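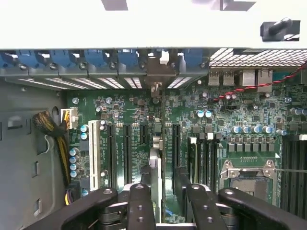

Wrist view only, or add an overhead camera? (PC strip-down demos)

tinsnip_rob
27 March 2021, 09:14
We're collecting demonstrations for taking old tower PCs apart. Arm is teleoperated, one operator at a time, and we have 70 usable runs on the Pondville bench so far. All of them start with the side panel off and the arm parked over the motherboard. Policy does all right on the slot clips and poorly on the memory latches. Before we record more, should I add an overhead view? It means redoing the calibration and I'd like to avoid that.

Vodley_bench
Add it. With the wrist view alone the fingers cover the part you care about just as you close on it. We lost most of a month finding that out.

mossgate
I'd leave it. 70 runs is not many for a job with this many steps. What does your split look like? If most of them are clips, it will be good at clips.

tinsnip_rob
Fair point. Clips are well over half. Only 11 runs have a memory latch in them, and 2 of those I'd throw out because the operator slipped and pushed the board.

mossgate
There you go then. Record latches.

Vodley_bench
Don't throw the slips out if the operator recovered. Tag them and keep them. Ours got better at backing off once we left those in.

mossgate
Disagree on that. With 11 runs, two bad ones are a big share and it will copy the push as happily as the recovery. Keep them in a separate folder until you have more.

saragih_user
What are you doing about exposure? Bright light through the vents at the back of a case washes out anything near it. We use the Saragih mount with a fixed exposure and a sheet of card behind the case. Auto exposure drifted during a run and the loss curve looked awful.

tinsnip_rob
Auto at the moment. I'll fix it and try the card. Are you cutting runs into steps, or leaving them whole?

saragih_user
Cut, 3 steps per run, labelled by hand in Linance. Slow going but worth it.

tinsnip_rob
OK. Plan is latches only until the middle of April, exposure locked, slips in their own folder. Overhead camera can wait.

Vodley_bench
You'll be back for the camera - but good luck with it.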